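October
By Trinidad Espinoza

Kitchen bench: the two grippers so far

We have been using the kitchen bench to settle which gripper goes on the white arm for the winter. The choice is between the Flerska, which we already had, and the Stostora, which came on loan from Dewulf and has to go back before the end of term. Both are two-fingered and both take the same wrist plate, so changing over is a short job once the cable is out of the way.

The bench is laid with toy food and ordinary kitchen things. The ketchup bottle goes on the plate, the bowl goes next to it, and the sponge starts over by the oven.

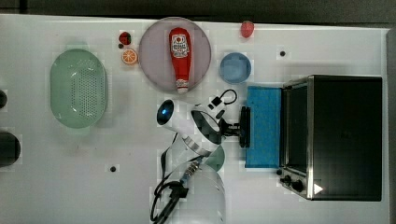

Trinidad Espinoza

The sponge was put in to be awkward. It gives when it is pinched, and the Flerska reports a good grip well before it has one. We dropped the closing force and that helped, but then the same setting was too weak for the ketchup bottle. The Stostora lets you set the force for each grasp from the controller, so the sponge and the bottle can have a number each. That alone would save us a lot of editing.

Against that, the Stostora is slower to close. Ferhat Dursun ran 68 grasps with each gripper on Wednesday, using the same start positions, and the Stostora session finished well after lunch. He has put the log in the shared folder under Dasside, which is the name we are using for the whole comparison. Please don't rename the files, as the plotting script looks for them by name.

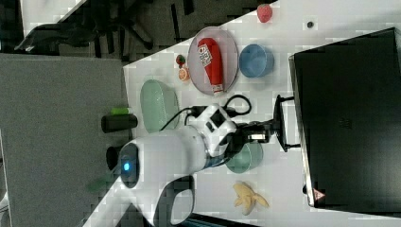 Bench notes

The camera on the wrist needs its own entry. It was calibrated with the Flerska fitted, and when the gripper is changed the fingertips end up in a different part of the view. Ferhat now recalibrates after every change. It takes him 8 minutes with the printed board. Anyone who skips it will find the arm closing to one side of things and will probably blame the gripper, as I did.

Cable routing is still not right. The loop from the wrist is long enough for the arm to turn fully, but that leaves slack which can catch on whatever is standing nearby. Taping it down made the wrist stiff at one end of its travel. We have ordered a set of clips and will try those first – if they don't work we will move the connector.
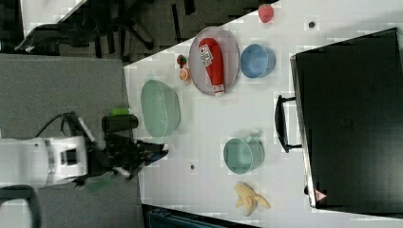 Thin edges are the other thing we wanted to know about. A rim is hard for both grippers. The fingers have to come down either side of it without pushing the whole object along the table, and on a smooth white top most things will slide. Coming in more slowly for the last part of the approach made a clear difference with the Flerska and very little with the Stostora. We think this is down to the shape of the pads, but we have only tried one set of pads on each.

Lighting matters more than I expected. Pale items on a pale table are poor targets for the camera, and the light green and light blue pieces gave us most of the missed detections. The red things were found nearly every time. I would like to try a darker mat before we draw anything from the camera figures.
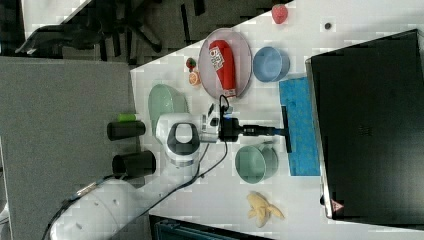
Wiping is the last task on the list and we have only started on it. The tool has to be held by the handle and kept square to the cloth, and any twist in the fingers shows up straight away at the head. A long handle also means the force at the fingertips is larger than you would guess. We will run it with both grippers, at up to 4 speeds, and log the wrist force each time.

For now the Flerska stays on the arm by default. If you need the Stostora, write it on the board the day before so that Ferhat can do the calibration first thing. Leave the speed limit where it is, and put the force setting back when you finish.

Results from the wiping runs will be in the next issue, along with the pad comparison if the spare pads arrive.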